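Ollonbridge airport starts health checks for arriving passengers

Posted May 2, 2020

If you're flying into Ollonbridge any time soon, plan on a longer walk to your ride. The airport has started checking every arriving passenger for fever, and I went out this morning to see how the line was moving.

Pretty well, as it happens! Passengers come off the plane, fill out a one-page form with a phone number and the places they've been, and then stop at a table by baggage claim where a nurse takes their temperature. Anyone who reads high gets walked to a side room for a few more questions, and a county nurse calls them at home the next day.

Viorica Sima runs the program for the county health office. She told me her team has screened 3485 people since the checks began in March with a small trial on the evening flights. Of those, 61 were sent for a second look (she wouldn't say how many turned out to be sick, and I did ask twice).

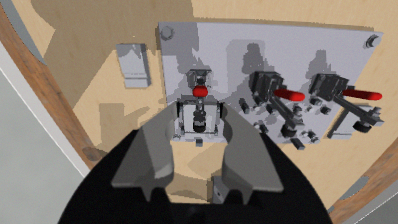

Three toggle clamps on a metal plate, with a gripper at the one on the left.

I caught Greer Ogilvie waiting on her suitcase. She'd flown in to help her sister with a new baby and had been through the whole thing before her bag showed up. "I'd do it again tomorrow," she said. "The form is the slow part - my pen died."

Not everybody is sold. Bogdan Roman drives the Turnstead shuttle, and he says his riders are coming out late and missing the bus connection downtown. He'd like to see the forms handed out on the plane, and Sima says she's talking to the airlines. 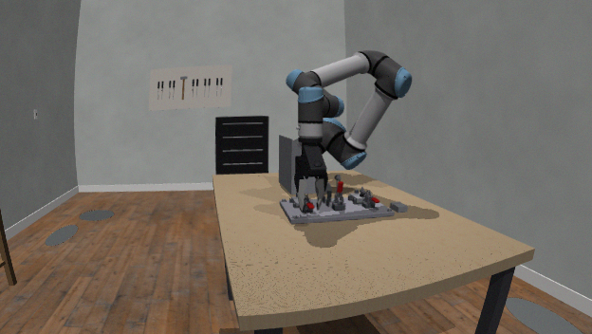
What it costs and what's next

The county set aside money for 3 nurses per shift, and Sima wants one more for weekends. Stela Radu, who sits on the county board, told me she'll back that when it comes up for a vote. She also wants the form in more languages, and so do I after watching one poor guy try to fill his out with a phone translator.

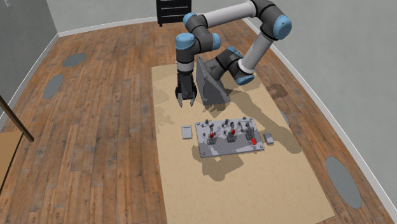 A six-jointed arm in gray and white, mounted on a beige work table.

The airport has also ordered 800 extra forms for the week, so bring a pen and you'll be fine. I'll be back out there when the morning flights pick up. If you've been through the line yourself, drop me a note and tell me how long it took.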